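Week 5: Showing the task by hand

Notes for the lab section. Instructor: Pranab Bandara. Read these before your Saturday slot, and bring the signed safety sheet if you haven't turned it in yet.

Last week we drove the arm from the Drasora console and recorded what it did. Most of you found the same thing: the arm is slow to steer from a console, and your hands learn bad habits to make up for it. You stop and start, you go past the object and come back, and all of that ends up in the recording. This week we leave the arm out and hold the grippers ourselves. The terms "handheld demonstration" and "hand-guided demonstration" get mixed up in the reading. In this course, handheld means you carry the gripper with no arm attached. Hand-guided means you push a real arm through the motion, which we did in Week 3.

What gets recorded

For each demonstration we keep the head camera video, the position of each gripper over time, and how far open the jaws are. The joint angles of the arm are not there, for the plain reason that there is no arm. They have to be worked out later, and some motions that feel easy to a person have no solution for the arm on the bench. The Nyaga notes call this the reach problem. Keep your elbows low and your wrists fairly straight and you will avoid most of it.

The task

The task is a two-hand tidy-up with small household things on a board. Start with both grippers over the board and the jaws open. Pick up the brush with one gripper, turn it with the help of the other if you need to, and set it down beside the cup with the handle facing away from you. Then bring both grippers back to where they started. The cup should not be moved. If you bump it, finish the motion anyway and mark the recording as a bump.

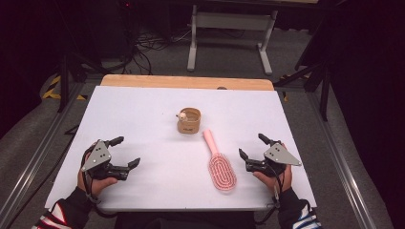 Hold each gripper so that the fingers do the work and your own hand stays behind the mounting plate. A common fault is to let a thumb slide forward until it helps hold the object. The policy can't learn from a thumb it doesn't have, and those recordings have to be thrown out. Check your cables too. If one pulls tight as you reach across, the gripper will tilt at the end of the move and the tilt gets copied.

Move at a steady pace, a little slower than you would with bare hands. Do not pause to think in the middle. If you lose track of what you are doing, stop the recording, put things back and begin again. A long pause teaches the policy that standing still is a good choice in that position, and it may then stand still for good.

Changing the start position

Put the brush in a new place and at a new angle before every recording. Students tend to put it back where it was without noticing. Use the position cards from the Brosetthorpe folder if you can't trust yourself to mix it up. Leave the lights and the head camera alone between recordings. We want the object to vary and the rest to hold still, at least until Week 7.

How many

Each team works in pairs and the section as a whole needs 200 good recordings. Swap roles after each batch. The person not holding the grippers resets the board, starts and stops the recorder, and writes the label. Labels are "good," "bump" or "drop." Don't delete anything yourself, including the bad ones. We will train once with the drops left in and once without, and compare.

Known problems

The jaw reading drifts if the grippers have been on for a long time. Close both fully and press zero before each batch. Predosus, the recording program, sometimes saves a file with no video when the disk is nearly full, and it gives no warning. Open your first file and your last one and look at them before you leave.

For next time

Write 2 pages comparing console control, hand-guiding and handheld grippers for this one task. Say which recordings you would trust and why. Use at least one of your own failed recordings as evidence. Chapter 2 of the course reader covers how recorded motion is fitted to the arm, and you will need it for the second half of the write-up.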